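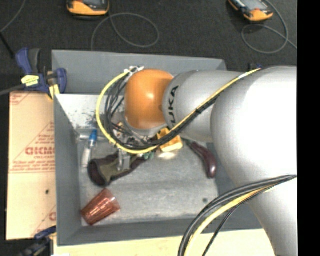
料箱上方的KUKA机械臂，黄色和黑色线缆从腕部外侧绕过。

线缆不是小事

八月里我们停了一次机，原因是一根线。事故报告写了四页，结论栏只填了“线缆疲劳，已更换”。我对这个结论不满意，所以写这篇文章。

先说经过。Flakum分拣单元做的是杂物抓取，料箱里什么都放：瓶子、杯子、软的硬的、形状规则的和不规则的。机械臂从上方下探，夹爪取一件，放到另一侧，再回来。那天下午，程序跑到第1,455次抓取，腕部转过一个大角度，夹爪信号断了。控制器收到的最后一个状态是“已夹紧”，之后再没有更新。机械臂照着这个状态继续走，把一件已经松脱的东西当成还在手里，移到放置点，张开，返回，再次下探。第二次下探时夹爪没有张开，直接顶在箱底上，力矩超限，急停。

没有人受伤，夹爪的一根手指弯了。换零件花的时间不长，真正费时间的是找原因。外皮上看不出破口，用万用表量，静止时全通。同事Arash Bagheri把腕部慢慢转到90度，手捏着线束一段一段地弯，才在扎带旁边找到那一段：弯到某个位置就断，松手又通。

报告里说的“疲劳”没有错，但疲劳是有来历的。这根线从大臂外侧下来，绕过腕关节，再折回去。扎带把它和其他线固定在一起，扎得很紧，紧挨着扎带的那一小段就承担了几乎全部弯折。腕部每转一次，它弯一次。换一根新线，照原样扎回去，过一阵子还会在同一个地方断。

做研究和试验的单元，大多数都是这样走线的。机械臂本体买来时，内部布线是厂家做好的，很规矩。后来要加夹爪，加一根线；要加传感器，再加一根；换了一种夹爪，接头不一样，再接一段转接线。每一次都是临时的，每一次都用扎带绑一绑。半年以后，臂的外面就挂了一圈线。我见过的现场，Zerkance的试验间是这样，Trollgate的也是这样，我们自己也没有好到哪里去。

有人会说，试验设备本来就要经常改，按生产线的标准来走线，改一次要半天，工作没法做。这个道理我承认一半。经常改动的设备确实不适合把所有线都封进管线包里。但是有几件事花不了半天。在关节处留出活动余量，扎带不要打在弯折段上，改用宽的魔术贴；给每根外挂的线编号，记下安装日期；每周让腕部在低速下走一遍全行程，旁边站一个人看线，看有没有绷紧，有没有蹭到料箱边和夹具。我们现在这样做，一次不到二十分钟。

比走线更应该追究的是软件。一根线断了，夹爪的状态停在最后一个值上，系统把它当成真的，这是设计上的错误。信号应当带时间戳，超过200毫秒没有更新就视为无效，机械臂停在原地等人处理。这条规则写起来只有几行，我们的程序里原来没有，因为写程序的时候，桌上的线从来没断过。审查的时候也没有人问：“如果它不说话了，你怎么办？”我当时在场，我也没有问。

还有一点，报告里没有提。停机之前的两天，日志里已经有过几次夹爪信号瞬断，每次都自己恢复了。日志把它们记成“警告”，没有人看。值班的人看到机器还在动，就认为机器没有问题。这种间歇性的故障最容易被放过去，复位一下就好，好了就继续跑。我的意见是，同一个警告在一个班里出现第二次，就应当停下来查，哪怕查完什么也没找到，也要留一条记录。

负责设备采购的Fankhauser公司后来建议我们买一套成品管线包。我不反对，预算批下来就装。可是管线包也会磨损，装上以后同样需要有人去看。如果报告的结论栏仍然只写“已更换”，下一次我们还会从万用表开始找起。

我把那份报告退回去了，请他们补三项：断点的位置和照片，原来的绑扎方式，以及软件在失去信号以后的行为。前两项第二天就补来了。第三项还在讨论，主要的分歧是停在原地之后，夹爪应该保持夹紧还是松开。我倾向于保持，手里有东西的时候松开，掉下去会砸到什么，谁也说不准。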